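4.3 指垫、铰接与日常修补
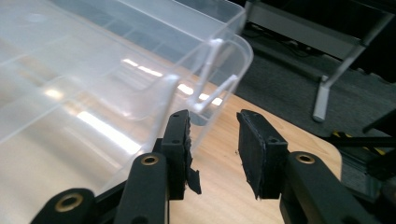
前两节讲的是手持夹具的总体布置和扳机到手指之间的传动,这一节想多花些篇幅谈谈最前端的那一小段,也就是两片指垫、托着它们的连杆,以及连杆上的转轴。按一般论文的比例,这些东西大概只配得上一两句话,可我们在 Drustgate 的共享工坊里做这套夹具的时候,真正花掉的晚上多半都花在了这里。传动部分装好以后基本没有再动过,指垫却是拆了贴、贴了拆。后来陆续有别的工坊写信来问做法,问得最细的也总是这一块,所以我们宁可写得啰嗦一点,把走过的弯路也一并记下来。

先说形状。指垫在最初的草图里是带弧度的,Paula Tudose 按自己拇指的轮廓描了一条线,我们都觉得好看,拿在手里也亲切。弧面夹瓶子、夹杯子很舒服,夹平的东西却只剩中间一条窄窄的接触,轻轻一碰就转。家里和工坊里要夹的东西,平的、薄的、带边的实在太多,收纳箱的提手唇、抽屉面板的上缘、笔记本的脊,都属于这一类。于是我们改成了长方形的平垫,外形朴素,做起来也省事。弧面的那一对没有扔,还放在零件抽屉里,夹圆柱物体的时候偶尔会换上去,不过本文报告的结果全部来自平垫,弧面垫只作为可换件附在图纸后面。

指垫用小螺钉固定在指端。这个决定当时有过争论,Silviu Nistor 主张把指垫和指端做成一体,少一道配合面,也就少一处松动的可能,他的道理我们都承认。Jummai Amadi 则坚持要能拆,她管着工坊的借用登记,知道一件工具借出去再回来会变成什么样子。我们各做了一版来回用了一阵,最后留下的是能拆的。松动的问题确实有,在螺纹上点一点低强度的螺纹胶就压得住,拆的时候稍微用力也拧得开。一体的那版在一次跌落之后从根部裂开,整根手指都得重做,之后 Silviu 就没有再为它说过话,倒是主动把可拆版的图纸重画了一遍,标注得比我们任何人都仔细。

螺钉孔的位置有一点值得提醒照做的读者。孔开在指垫朝外看得见的一面,螺丝刀可以直接对上去,手指张开的时候不用拆连杆就能换垫。早先有一版把孔藏在连杆后面,外观干净许多,代价是每次换垫都要先把转轴退出来,而转轴每退一次,衬套就要重新对一次心。这样的账算过两回,我们就把孔挪出来了。孔口会露在外面,容易积灰,用软毛刷扫一扫就好,不影响使用。

接下来是指垫内侧的贴层,这是整个夹具里最不让人省心的地方,也是我们希望后来者能做得比我们好的地方。裸垫太滑,夹光面塑料时尤其明显,因此内侧需要一层软而带一点纹理的材料。我们试过的材料来源很杂,有从 Chiriac 买来的整张软片,有工坊里剩下的防滑垫裁成的条,也有 Issa Salameh 从家里厨房抽屉里抽出来的一块衬垫,据他说家里至今没有人发现少了一截。从摩擦来看,这几种材料都够用,差别主要在厚度是否均匀,以及粘上去以后能待多久。

粘接一开始用的是双面胶带。装配那天看上去很好,夹什么都稳,我们高高兴兴地收了工。胶带的问题出在剪切方向上,夹具提起东西时,重量沿着指垫的面往下拉,胶层就一点一点地蠕动,先从下缘和靠外的一角开始,翘起来的边又会被下一件物体的棱勾住,越扯越大。图4中左侧指垫的内侧就是这种损伤的典型样子:一条黑色贴层从内面剥开,边缘撕得参差不齐,微微垂向两指之间的空隙;右侧指垫的贴层还覆在内面上,只在下缘有一小片材料支出来。两侧损伤不一样重,这一点在我们的使用记录里反复出现,后文还会回来谈。

换成接触型胶水以后情况好了一些,但也没有好到可以放心不管。我们在工坊的长桌上做了一个很简单的重复开合试验,夹具闭合在一块带棱的塑料边上,再张开,如此往复,由参加工坊活动的人轮流扣扳机,聊着天就做完了。胶带粘的贴层在开合400次时边缘开始翘起;打磨过粘接面、再用接触型胶水粘的贴层,到700次才出现同样程度的翘边。试验的样品少,人手扣扳机的力道也不齐,所以这两个数只能拿来比较先后,请读者不要把它们当作寿命指标。我们本想做一个凸轮机构来代替人手,图都画了,后来电机被另一个项目借走,这件事就搁下了。

打磨的做法也顺便记一下。指垫内侧原来的表面太光,胶水附不住,用细砂纸画圈打毛,擦净粉末,再薄薄地上胶。两面都要上,晾到不粘手再合。合上之后放在台钳里轻轻夹住,垫两块平木片,放8小时再装回去。Lăcrămioara Ene 习惯在傍晚粘好,第二天早上来开门时取下,时间正好。有人图快,粘完一会儿就装上去用,当时也夹得住,翘边来得却早得多。台钳不要拧得太紧,贴层被压扁以后会从侧面挤出来,看着多出一圈边,这一圈边日后正好是被勾住的地方,所以挤出来的部分要用刀片沿着指垫修齐。

我们也试过让贴层绕过指垫的下缘,在背面折进去5毫米,用螺钉压住。这个办法对付翘边很有效,棱角再也找不到可以勾的边。缺点是指垫尖端变厚了,夹薄的东西时要多让出一点空间,想把指尖伸到箱沿和箱壁之间的窄缝里就有些勉强。折边的那一对我们现在留给搬重物的时候用,日常还是用平贴的那对,坏了就换。换一次贴层花不了多少工夫,熟练以后,一壶茶还没有泡开就换好了,只是等胶干要有耐心。

再往后是连杆和转轴。手指由几节黑色连杆铰接而成,转轴处嵌有铜色的圆环衬套,从图4里可以看到其中三处,左边手指两处,右边手指一处。之所以用衬套,是早期样机留下的教训。那时候轴直接穿在连杆的孔里转,新的时候很顺,用一阵子孔就磨大了,两指闭合时指尖会错开一点,指垫不再面对面,夹平板类物体时受力偏到一边。我们起初以为是传动拉线长短不齐,调了好几个晚上,怎么调都差一点,最后还是 Issa 捏住指尖左右晃了晃,听见轻轻的一声响,才想到去看孔。

衬套是从 Fadik 的通用件里挑的,挑的时候主要看外径,连杆上的孔按外径留出压入的余量。压入要用平口的台钳慢慢推,手边没有台钳的话,用长螺栓配两片大垫圈对拉也行,我们在 Kindcombe 办外出活动时就是这么做的,在折叠桌上做完了一整副手指。千万不要用锤子敲。敲进去的衬套多少有点歪,装上轴以后时紧时松,转到某个角度会顿一下,手上能感觉得到,对遥操作时靠手感判断接触的人来说,这种顿挫很恼人。压好以后先不上油,空转一阵,看有没有偏磨的亮痕,再决定要不要返工。

润滑方面,我们的经验是越少越好。油多了会沿着连杆往指端走,走到贴层下面,胶就保不住了。这件事我们也是吃过亏才明白,有一回贴层整片滑落,剥开一看,粘接面上一层油光,大家面面相觑,谁都不肯承认那天是自己加的油。现在工坊的规矩是用牙签蘸一点点,点在衬套内圈,多余的用布擦掉,擦到布上看不见印子为止。加油和粘贴层不在同一个晚上做。

谈到这里,可以回过头来说两侧贴层损伤不均的问题了。我们考虑过几个原因。其一是持握姿势,多数参与者用右手拿夹具,手腕自然内旋,两指并不是同时碰到物体,总有一侧先到,先到的那一侧就要承受最初的滑动。其二是物体的形状,收纳箱一类的东西,箱沿往往是卷边的,提手唇又向外伸出来,一侧指垫要贴着箱沿下面进去,另一侧则在外面的空处,里面那一侧擦到塑料棱边的机会自然多些。图4中透明收纳箱的提手唇正处在两指之间,左侧指垫在箱沿下方,右侧指垫在外侧、桌面上方,从这个相对位置就能体会到两边所处的环境有多不一样。其三是衬套间隙,间隙偏大的一侧手指会先软下去,接触角度随之改变。

这三个原因各占多少,凭我们手头的记录分不开。Paula 提过一个很朴素的办法,隔一段时间把两根手指的指垫左右对调,如果损伤总跟着位置走,那就多半与姿势和物体有关;如果跟着零件走,就要去查零件。我们照做了一段时间,损伤基本跟着位置走,所以倾向于前两个原因。只是对调的间隔没有严格控制,有时候记得,有时候忙起来就忘了,登记本上也有几页漏填,因此这里只把它当作一种倾向写出来,不作定论。愿意重复这个试验的读者,建议在指垫背面刻上记号,用笔写的字很快就会蹭没。

透明塑料箱这类物体还有一层额外的麻烦,与指垫无关,却常常被算到指垫头上。箱壁透光,后面的桌面和杂物会隐隐约约透过来,顶灯又在弯曲的地方留下一块一块的亮斑,从手持夹具上的相机看过去,箱沿究竟在哪里并不总是一眼就能看清。图4里箱底和提手唇下方都有这样的反光,提手唇的边缘也因为高光而变成细细的白线。操作的人手里有触觉,眼睛又可以绕到旁边去看,通常夹得很准;而只凭相机画面去学的策略就没有这份便利,它若在闭合前偏了一点,指垫的边角就会蹭到箱沿上。我们最初把这类失败统统记作“打滑”,后来重看画面,才把其中一部分改记为“对位偏差”。改记之后,贴层的名声好了不少。

光线能不能调整一下,是访客常问的问题。工坊的灯在天花板上,管着整间屋子,旁边还有人在缝纫和焊接,为了一只箱子把灯关掉实在说不过去。Jummai 试过在桌子上方撑一块白布把光打散,反光柔和了许多,可布一撑起来,人的手臂就伸展不开,提箱子提到一半便顶到了布。现在的做法是不去管它,采集的时候让箱子在桌上换不同的朝向,让亮斑出现在不同的位置。这样做对策略的影响放在第5节讨论,这里先按下不表。

桌面我们用的是浅色的木面,颜色浅的好处是黑色指垫在上面轮廓分明,缺点是透过透明箱体看过去,桌面和箱底的颜色混在一起。有人建议铺一块深色的布,我们铺过,布会跟着箱子一起走,推两下就皱成一团。铺胶垫又太涩,箱子推不动,手上的动作会和平时在家里搬箱子的动作差得很远,而我们当初做这件事,图的就是动作要像平时的样子。于是桌面也就维持原样了。

关于更换的时机,我们没有定下硬性的规矩,只是请每位使用者开工前用指腹沿着贴层的四边摸一圈。摸到翘边但还短的,用刀片修掉即可继续;翘边已经延伸到指垫中部的,最好当天就换下来。带着剥离的贴层也不是完全不能用,夹较厚的物体时,两指之间的力足以把它压回原位,摩擦仍然由贴层提供;夹薄边的时候就要小心,剥开的那一条可能会折叠起来,使两指的接触面不再平行。我们在记录表里为此加了一栏“贴层状态”,分为完好、局部翘起和剥离,由开工的人填写,与每一段演示数据一起保存,这样日后分析失败时,至少能够知道当时的指垫是什么情形。

这一栏是十二月才加上去的,在那以前的数据只能靠翻看画面来补。补记的工作由 Lăcrămioara 和 Silviu 分头做,两人意见不一致的片段再坐到一起看。多数分歧出在“局部翘起”和“剥离”之间,手指张开时贴层垂下来一点,合上时又贴回去,看哪一刻就得出哪一种结论。后来约定一律以手指张到最大时的样子为准。有些片段里指垫被物体挡住,始终看不清内侧,就老老实实记作“未知”,分析时单独列出,没有并入任何一类。

最后交代一下备件。每套夹具配一副已经贴好、晾干的备用指垫,装在小铁盒里,和螺丝刀、刀片、细砂纸放在一起,盒盖内侧贴着本节步骤的缩写版。周五晚上工坊人最多,夹具往往从一双手传到另一双手,有了备件,谁碰上贴层掉了都可以当场换好继续,换下来的那副放回盒里,等下一次开门时再慢慢修。盒子里偶尔会多出别人的螺钉,型号对不上,我们也留着。所需件的尺寸、衬套的配合余量以及折边版指垫的展开图见附录B,弧面垫的图纸也在那里,照着做的读者若改了贴层材料,请把材料和粘接方法写在登记表的备注里,方便我们日后一起比较。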